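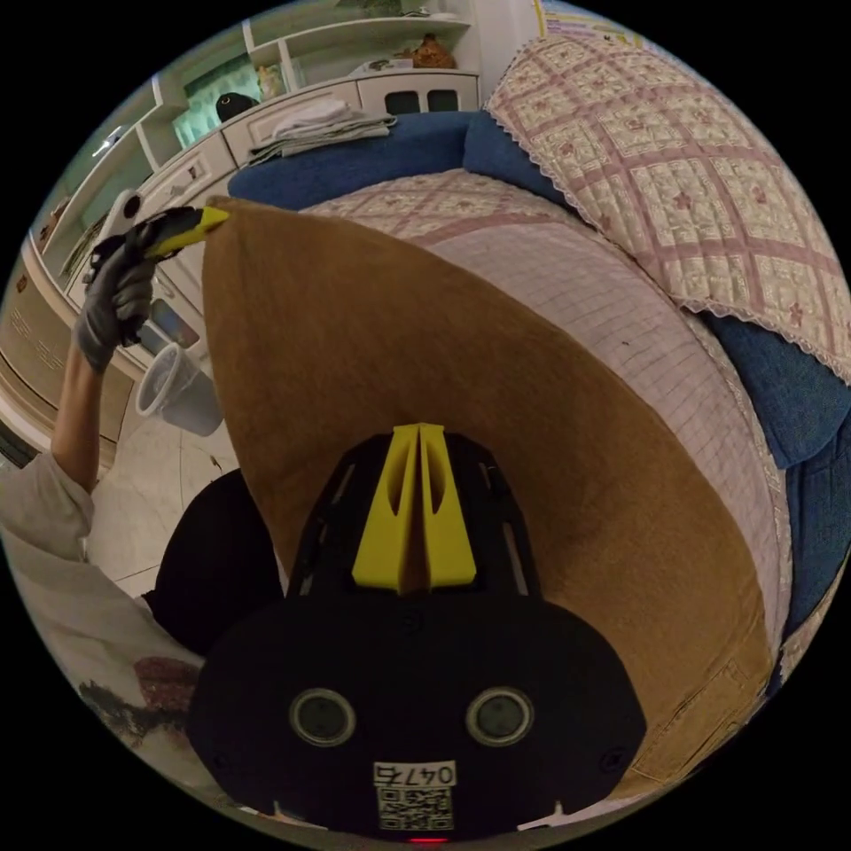

Ticket 2683 – Label queue stalls after stock sync
Site: Sivetstead upholstery workshop
Status: closed
Priority: medium

Reported: Cutting room label printer stops partway through the morning batch. Queue shows 229 jobs waiting, none with an error code. Restarting the printer clears one job, then it stalls again.

08:40 – Checked the print server (Estero). Spooler service running, disk space normal. Test page from the server prints. Test page from the stock application does not.

09:15 – Application log shows the same line on every attempt: "template not found, retry in 60". Template path points to the old share on Mak, which was retired in September.

09:50 – Changed the path to the Arkton share and restarted the application. Queue drained to job 1124 and stopped again.

10:20 – Job 1124 has a blank fabric code. The template treats the field as required and the queue waits on it indefinitely. Deleted the job. Remaining labels printed.

11:05 – Asked the site to re-enter the item with fabric code 723 and print a single label. Printed normally.

Open item: the stock form still accepts a blank fabric code. Moved to the change list – no date set.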